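Chapter 7
Learning Long Tasks from Demonstration: The Laundry Problem

Most methods in the earlier chapters were tested on tasks that end within a few seconds. Laundry is longer. Cloth has no fixed shape, one item hides another, and a small error at the drum can spoil a later step. This chapter follows the method of Spanos and Kozan, known as Sudum, which splits a long task into short stages and trains one policy across all of them.

Their data set, Nonden, holds 493 demonstrations of two-arm work at a front-loading washer. Each record pairs a head view with views from the wrists. 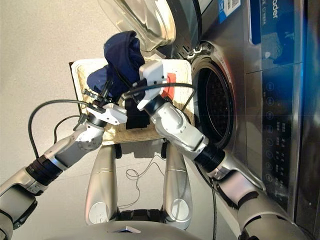
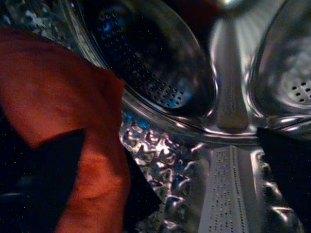
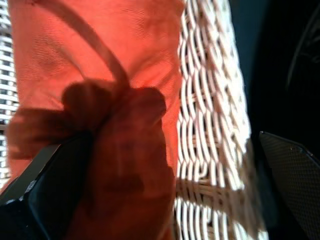

Of the 493 records, 383 were used for training and the rest were held back. Stage labels were added by hand, with a change of stage marked wherever a gripper closed on or let go of an item. Kozan reports that labeling took some 25 minutes per hour of recording.

Two questions guide the chapter. The first is how much the wrist views add once an arm has entered the drum and the head view no longer shows the fingers. The second is how the policy should choose its next stage when a grasp fails. Section 7.1 sets out the notation. Section 7.2 derives the stage loss and compares it with the Margaritis loss from Chapter 5. Readers who have not met action chunking should review Section 4.3 first.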